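4.2 Grasp selection under the shared garment planner

The claim we examine here is the one made for Stitar in its release notes: that a single planner, fed by two wrist views and one head view, can choose grasp points on a shirt at any stage of folding. We were not persuaded. Stitar scores each candidate corner from a single wrist image and merges the scores afterwards, so a fold that hides a corner from one arm is treated much as if the corner were missing. Figure 2 gives two wrist views and one head view of the light green shirt.

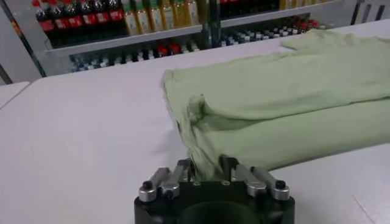
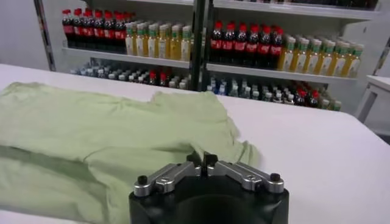
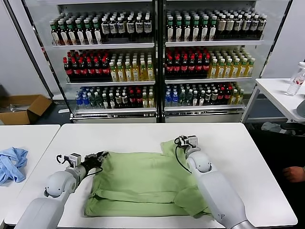
Figure 2. Wrist views with cloth held in the jaws (first) and with the fingertips close together near the shirt's right edge (second); head view with both grippers on the partly folded shirt (third).

Ebere Aliyu, commenting on a draft of this section, objected that we were blaming the planner for a fault in perception. If the corner detector returns the wrong layer, the remark went, then no planner will recover, and Stitar should be judged on what it does with correct input. We take the point only in part. We reran the planner on 266 hand-corrected frames, with every visible corner and layer marked by us. It still proposed a grasp on the lower layer in 20 of them, and in 12 of those 20 the upper layer was marked as reachable by the same arm. Perception cannot be blamed for that.

The merging step looks the likelier culprit. It takes the higher of the two wrist scores and gives the head view a vote only when the scores tie, a rule inherited from Calov that may have made sense for towels. Swapping in the Oltoma merge, which weights all three views, removed some of the bad proposals and added others, mostly near collars. We would not call this an improvement.

A smaller complaint concerns logging. Stitar records the grasp it chose but discards the candidates it rejected, so the 2 rules cannot be compared after a run without replaying every frame. Our patch keeps the full list, and all results in Section 5 were produced with it switched on.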